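7 December 2020

Glaze tests, batch 21. Mixed the celadon base again with the Potum feldspar, sieved twice, left to stand overnight. Specific gravity came out a little high, so I added water until it poured like the September batch. Dipped eight tiles, three seconds each. Nilmini wants two more with a thicker coat for the next firing.

Kiln log from Tania: top shelf still runs hotter than the bottom. Cone 6 flat on top, barely bent below. 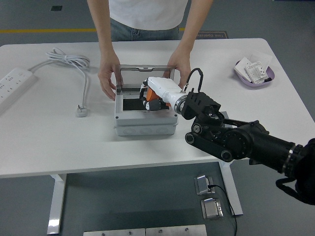
Why are the bottom tiles pinholing when the top ones are clean?

Too little heat at the end. The glaze down there stiffens before the bubbles heal over, so try a 30 minute hold.

Kavinda has the old cone packs. Need to reorder wax resist. Tiles 4 and 7 crawled at the edge, probably dust; wipe with a damp sponge before dipping. Shelf wash is nearly gone too.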